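Workshop Tips: Running an Arm in a Small Shared Room

Most problems we have had with robot work at the Arnby workshop came from the room and very few from the code. The tips below are for anyone setting up a gripper or a two-armed machine in a space that also has to do other jobs. Skip whatever you already do.

Cables first

Put one power strip on the floor where every lead can reach it without being pulled tight. A taut cable will get caught by a caster sooner or later. Label both ends of each lead before plugging anything in – masking tape and a pen are enough. Keep the network adapter up on the desk with its antenna vertical, and tape down any run that crosses the walking path. White cable shows up well on a dark floor, black cable on a light one.

Write down the order in which things are powered on. Ours is strip, network, laptop, arms. Power down in reverse.

Hangers

A hanger is a good first object for a gripping routine. The hook gives a clear target and the load swings, so you learn quickly whether your stopping motion is too abrupt. Start with the hanger empty, then a T-shirt, then something long. Coats come last. Wooden hangers give the fingers more to hold than wire ones.

Set the rack where both arms can clear the posts. Finials are the usual collision point, and they do not show up well in depth data if the finish is dark. A band of light tape just under each one fixes this. Leave a gap between garments at least as wide as the open hand.

Hand tools

For slim tools, grip the handle and leave the shaft free. A round wooden handle will roll between flat fingers if it is not centered, so close slowly, pause, and check before lifting. Hold the tool upright for the first tests and keep people out of reach of the point. Log the grip force every time. Our working value for a turned handle is 126 in the controller's own units, reached after far too many attempts at 100.

If the handle is waxed, wipe it with a dry cloth first. Leena Jääskeläinen brought in a set of Skorkorwood handles in November and half of them slipped until this was done.

Logging

Save short runs and name them by task. One folder had 2,492 clips in it by the time Toivonen sorted them, and most had to be opened to find out what they were. Cap each folder at 3,000 files and start another. Keep the laptop facing away from the work area if the operator is easily distracted, and have a second person on the stop button.

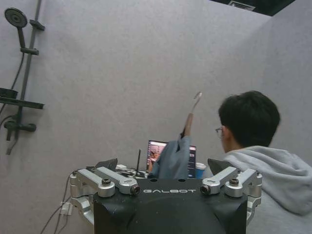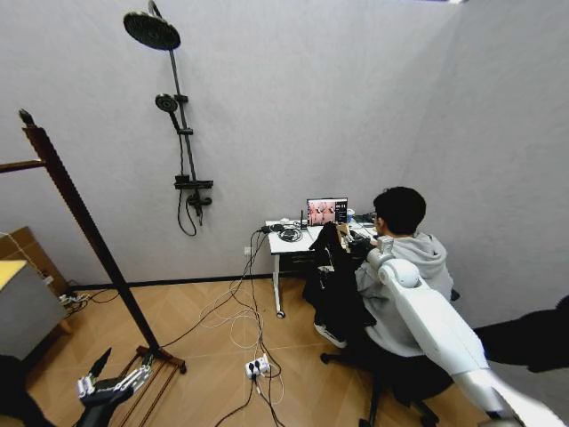
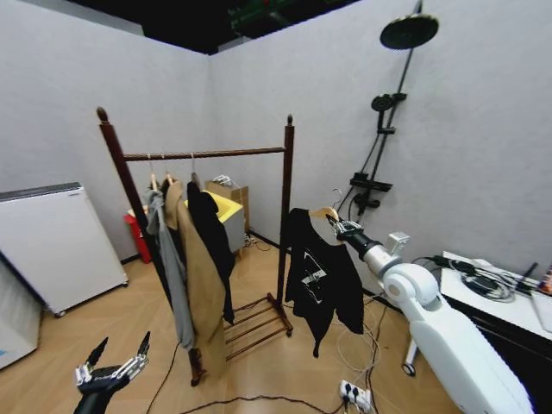
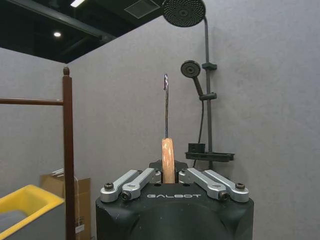
Shop Care & Cleanup

Park the arms before cutting power. An arm that drops when the motors go off can take a garment rack with it. Once everything is still, coil the loose leads, put tools back point down, and close any bins that have lids.

Wipe finger linkages with a barely damp cloth and dry them at once. Check the hex screws at the joints each week with the correct key – a worn key rounds the socket, and replacements from Plasden are slow to arrive. Do not oil the finger pads.

Sweep before you move anything on casters. Grit in a caster will mark a wood floor in one pass.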